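Werkstattbuch, Dezember, Eintrag nach der Mittagspause

Dehnungsstreifen auf Silikon, Charge Negash

Heute habe ich mit Hamdia Tilahun die Streifen aus der zweiten Mischung gemessen. Der Ruß ist von Sovico, das Silikon ist das gleiche wie bei der ersten Mischung. Wir haben 20 Streifen geschnitten, davon sind vier beim Abziehen von der Glasplatte gerissen, immer am Rand beim Kontakt. Ich vermute, dass die Silberpaste dort zu dick liegt. Getachew Berhe meint, es ist die Kante vom Messer. Das müssen wir noch trennen.

Grundwiderstand ohne Zug: Mittelwert 254 Kiloohm, die Streuung ist grösser als mir lieb ist. Bei der Clivport-Folie war sie deutlich kleiner, aber diese Folie kriecht nach dem Entlasten sehr lange.

Messung unter Zug

Ich habe jeden Streifen einzeln eingespannt und langsam gezogen. Der Widerstand steigt zuerst fast gerade, dann kommt ein Knick. Nach dem Entlasten geht der Wert nicht ganz zurück, erst nach knapp sieben Minuten ist er wieder ruhig. Für einen Tastsensor ist das zu langsam. Hamdia schlägt vor, die Streifen vor der Messung ein paar Mal vorzudehnen, so hat sie es im Projekt Tukar gemacht. Bitte das Vordehnen immer in die Tabelle eintragen, sonst können wir die Kurven später nicht vergleichen.

Noch unklar: Die Klemme links am Messgerät hat Spiel. Streifen 4 und 7 darum wiederholen.
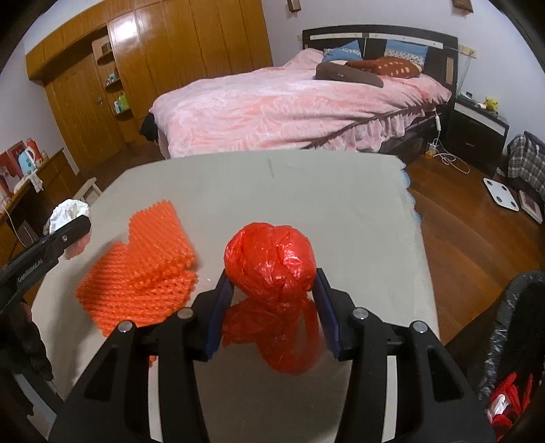
Offen für die nächste Charge

Silberpaste dünner auftragen, mit der Schablone und nicht mit dem Pinsel. Neues Messer für die Hälfte der Streifen, altes für die andere. Getachew fragt bei Sovico nach dem Datenblatt, in unserem Ordner fehlt die zweite Seite. Der Ofen braucht länger zum Aufheizen als angezeigt, also Thermometer hineinlegen und von Hand notieren.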